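Setting up a home or workshop table for a two-armed robot: house rules that hold up

Reading time: 4 minutes

Last updated: July

These are the rules we use at Cutlow, where two-armed machines sort small goods and tidy tabletops. Most of them work just as well in a garage or a laundry room. They don't replace the maker's manual. If the manual is stricter, follow the manual.

Before you switch on

Walk the floor first. Pick up cords, rags, screws and anything else a wheel or a foot could catch. A smooth concrete floor should be swept and dry.

Check that the table stands on all its feet and does not rock. Push down on each corner with your palm. If it rocks, adjust the foot or shim it. Folded cardboard packs down within a day, so use a hard shim.

Find the stop button and press it once as a test. Do this at every start, including after lunch. Kayode Haruna keeps a card by the door with the date of each test and initials, and a missing line means the machine stays off until someone tests it.

Keep people out of reach

Measure the full reach of both arms, then mark a line on the floor 2 feet beyond it. Tape is fine for a week or two, paint is better. Nobody crosses the line with the power on, and that includes leaning over it to straighten a bin.

Tie back long hair. Take off lanyards, scarves and rings. Loose sleeves get rolled above the elbow.

Children and pets stay in another room with the door shut. A baby gate is not enough for a cat.

Choosing baskets and trays

Plain plastic baskets do most of the work for us. We have bought them from De Graaf and from Grirano and either kind is fine. Look for:

– a thick, rounded rim with no sharp molding lines
– handle openings large enough for the fingers of the hand you are using
– a flat bottom that sits level
– a dull color that stands out from the tabletop

Gray on white works well. Clear plastic does not, and neither does anything shiny under a ceiling light. Throw out baskets with cracked walls. A split will snag a fingertip cover and tear it.

Size matters less than people think, but don't put a deep bin beside a shallow tray unless the arm's path clears the taller rim. Move the arm over by hand or at the slowest setting before you let it run.

Laying out the table

1. Wipe the tabletop with a damp cloth, then a dry one. Hairs and threads show up on white and should come off before a job starts.

2. Set the baskets down with a gap between them. A hand needs room to come down beside a basket as well as into it.

3. Keep baskets back from the front edge. We leave 6 inches.

4. Look at both hands before the first move. One may be over the table while the other is still low in front of it, and the low one has to clear the edge on its way up.

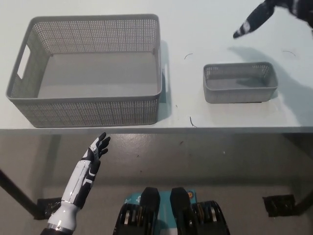 5. Run the first pass at slow speed with empty baskets. Stay by the stop button for all of it.

6. Add goods only after a clean pass. Start with soft things such as socks or sponges.

Cleaning and wear

Wipe the fingers at the end of each shift with a cloth that is barely damp. No spray cleaner near the wrist joints – spray the cloth, away from the machine.

Change fingertip covers by count. Bram Vandenberghe swaps ours at up to 2,000 grips. The last set came off at 1,909 with one small tear near the thumb. An earlier set had torn at 626, and we traced that to a rough basket handle.

Vacuum under the table weekly. Grit gets carried around on shoes and ends up in the baskets.

What to write down

Keep one notebook per machine. Planport has a form for this, but a lined pad does the job. Note the start time, the stop test, who was present, any bump or drop, and what was changed afterward. Write bumps down even if nothing broke. Two bumps at the same spot on the table mean the layout gets changed before the next run.

At the end of the day, park both arms low, switch off at the wall and hang the key on its hook.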